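Skirero Retractable Awnings

Home > Products > Awnings > Skirero

The Skirero is our mid-range retractable awning for patios, decks and shop fronts. It is made to order in our own workshop and fitted by the same people who measure for it. Gastar has been making and installing awnings for 26 years, and the Skirero is the one we put up most often.

It is a semi-cassette model. When the awning is closed, a metal cover protects the top of the fabric roll and the front bar closes against it. The underside stays open, so it works best under an eave or soffit. If your wall is fully exposed to rain, look at the Jirkeck full cassette instead.

Sizes

Widths run from 8 feet up to 26 feet. Any awning wider than 18 feet is supplied with a third arm. The fabric can extend up to 10 feet from the wall, but the awning has to be wider than it is deep, so a narrow awning will have a shorter reach. We need 8 inches of clear wall above your door or window for the brackets. If you have less than that, we can usually fix to the roof rafters with a different bracket — ask when you book your visit.

Frame and arms

The front bar, roller cover and arms are powder-coated aluminum. White, sand and dark brown are standard. Other colors can be ordered and add two weeks to the lead time. The arms are spring loaded and hold the fabric tight at any point, so you can leave the awning half open if you like. The pitch is set on the day of installation and can be changed later with a hex key.

Fabric

All Skirero awnings use solution-dyed acrylic. There are 100 plain and striped patterns in the current book. Seams are glued, not sewn, on all plain colors. A matching valance is included, straight or scalloped. Fabric can be replaced on its own later on, and we keep a record of every size we make.

Controls

Hand crank: supplied as standard, with a removable handle.
Motor: runs on household current and comes with a one-channel remote. A crank override is included.
Wind sensor: fits on the front bar and closes the awning when the bar starts to shake. Motor models only.
Wall switch: can be used with or without the remote.

An outdoor outlet within six feet of the motor end is needed. We do not do electrical work, but we can give your electrician the wiring sheet ahead of time.

Installation

Most jobs take half a day. Brick, block and wood frame walls are all fine. Stucco over foam needs longer anchors, and we add some $300 to the quote for those. Please move furniture and planters away from the wall before we arrive.

Care

Brush off leaves and dirt before closing. Wash with lukewarm water and mild soap, then leave the awning open until it dries. Do not use a pressure washer. The arms do not need oil. Awnings are meant for sun and light rain, so close yours in strong wind or snow.

Warranty

Five years on the frame and arms, five years on the motor, eight years on fabric fading. Labor is covered for the first year.

Ordering

Prices on this page apply to orders placed on or after July 1, 2022. Lead time is normally four weeks, longer for orders placed in May. To book a measuring visit, call the shop and ask for Ermelinda Pinheiro, or stop by the showroom on Sotomayor Road, where a Skirero and a Jirkeck are both on display. 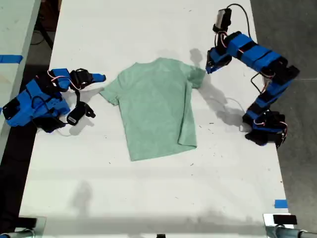
Pale green T-shirt, short sleeves, crew neck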